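Gadeo ships Soloseo 2 planning software for two-arm food and retail cells

New release plans both arms together, adds soft-item grip profiles and a replay tool for failed picks

TUSTVILLE, August 13, 2018 - Gadeo today released Soloseo 2, the second major version of its motion planning and perception package for two-arm robot workcells. Available now to all current license holders. New customers can order from today, shipping in the same build.

What's new, in short:

Joint planning for both arms. Version 1 planned one arm, then fit the other around it. Soloseo 2 plans the pair in a single pass, so an arm holding an item no longer has to park while its partner moves. Replanning runs in the background and can be capped at 200 milliseconds per cycle.

Grip profiles for soft goods. Bread, foil, thin bags. Each profile sets closing speed, force limit and a release height. Integrators can edit them in a plain text file, no recompile.

Clear and shiny surfaces. The perception module has a new depth repair step for acrylic stands, glass fronts and foil, all of which gave version 1 trouble. It's on by default. Turn it off for matte scenes to save compute.

Replay. Every failed pick is logged with joint positions, camera frames and the plan that was running at the time. Open the log in the new viewer, scrub back, change a setting, run the plan again offline.

Before release the build went through 3391 logged picks on Gadeo's test tables in Tustville, using a catalog of 309 items from snack bars to bottled drinks. The full log summary is availible to license holders on request.

"People kept asking us for faster arms. The arms were fine, the planner was making them wait," said Urmas Eglītis, head of software at Gadeo. "So that's where April went, and most of the summer after it."
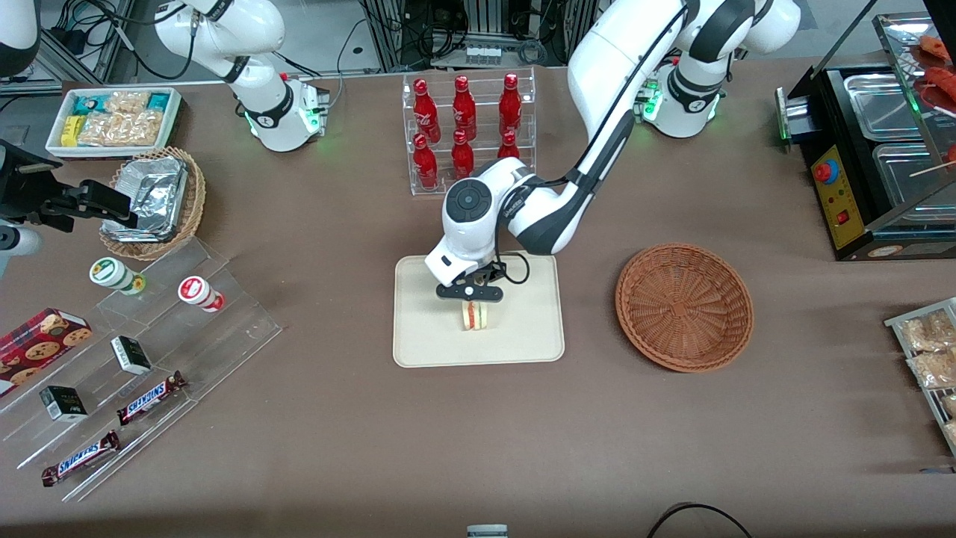
Words: Kastriot Mujić | Gadeo Press Desk | Filed under: Software, Planning

The sandwich task ships with Soloseo 2 as a sample project, complete with scene file, grip profile and tray targets. It puts a filled sandwich over a cream tray with bottles racked directly behind, so the wrist has little room at the back. Good starting point for anyone setting up a counter layout of there own.

Quintana, the scene editor that comes with the package, also gets an update. Import of stepped stands and round baskets, undo that works across sessions, keyboard shortcuts listed in one place at last.

Upgrade notes. Version 1 scene files open without changes. Version 1 grip files need the converter, included in the tools folder. Back up first. Sites running more than 50 saved scenes should convert in batches.

Press and license contact: Kastriot Mujić, Gadeo Press Desk, Tustville.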